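Workshop notebook, back room
2019-04-19
Written by: Macarena. Also in: Jonas, and Thaddeus until lunch.

Picking up from where the last entry stops, in the middle of a sentence, in Abhishek's handwriting. I think the sentence was going to be about the belt tension. We will never know. I went over it again from scratch.

Belt first. Wiped the full length with the Primska cleaner, diluted, blue cloth, then a second pass with plain water. The Primska stuff smells of pears and leaves a film if you skip the water, and I have skipped the water before, so the film and I are old friends. Tension checked by hand at both ends and in the middle. Feels even. Jonas pressed it too and said "hm," which I am recording as agreement.

Then the counter behind. Renu asked for a note on the state of the stone before we go back to the landlord, so, for the record: two slabs, and they do not line up. The right one sits a touch higher than the left and sticks out a bit further. Thaddeus maintains it is an optical effect. Thaddeus is welcome to run a straightedge across it and listen to the click.

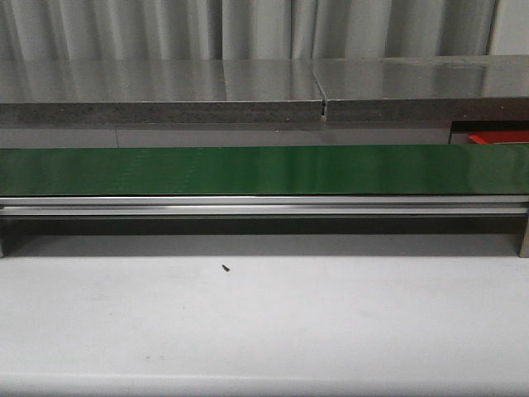
Belt and back counter. Slab joint right of the middle, tan mark at the bottom of the joint.

The tan mark on the front face, at the foot of the seam, is either a chip or something stuck on. I went at it with a fingernail and then with a plastic scraper and it stayed put, so I am calling it a chip until somebody with a better fingernail comes along. Did not use the metal scraper. (See September, "metal scraper," three pages, mostly Renu.)

Options for the joint, as discussed over coffee:

Fill it. Color-matched filler from Wullier, the charcoal one. Would close the gap and do nothing at all about the step. Crumbs would be pleased to have a ramp.

Lift the left slab and shim it. Correct, and heavy. Needs four people and a free afternoon, and we have never had both in the same week.

Leave it and stop sliding trays along the counter. Free. Depends on people.

Jonas voted for shims, Thaddeus voted for the optical effect, I voted for filler now and shims later. Writing to Renu with all of it so she can pick the third one.

Curtain: stays closed for now. With it open the glare on the belt in the afternoon is bad enough that Jonas wears his cap indoors, and he is not a man who should be encouraged about the cap. The pleats show up in the polish of the countertop, which looks rather grand for a room where the kettle lives on a filing cabinet.

After lunch, small parts. The bin marked "switches, good" holds switches, and that is the most I will say for it. Abhishek wants every loose stop button sorted and labeled before the Trorkholm cabinet goes in, so I started laying them out one at a time, base down, where I could get a proper look at the terminals. 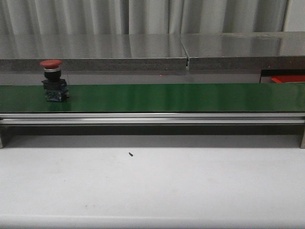
What I am checking on each: cap seated straight, ring tight, collar free of cracks, contact block square to the rest. Then press, twist, release, 20 times, and meter across the terminals before and after. It is exactly as exciting as it sounds. By the end of the second one Jonas had found something urgent to do with the label printer.

Loose rings get a quarter turn with the plastic wrench. If they loosen again on the 20 presses, they go in the tray with the masking tape on it. Please do not put the tray back into "switches, good." I know the lids look alike. I am looking at Thaddeus as I write this, or at his chair.

White table: needs going over again. There are always little bits on it, screws or lunch, and I would like to be able to tell which before I kneel on one. New rule, proposed by me and seconded by my knee: sweep into the pan and never off the front edge.

Rail along the front of the conveyor: the grooves collect everything. An old toothbrush works. A cotton swab works for 9 seconds and then becomes part of the problem.

Ordered: filler (Wullier, charcoal, 600 g, smallest they sell), label tape, toothbrushes, 2 packs. Bisht is on the order form as the name for delivery, so Renu, if a box of toothbrushes turns up on your desk, they are ours.

Still open:
Straightedge reading on the joint, in actual millimeters, Thaddeus to do it himself.
Rest of the stop buttons. I left the untested ones in the bin and the tested ones in the shallow drawer, handles facing left.
Abhishek to finish his sentence.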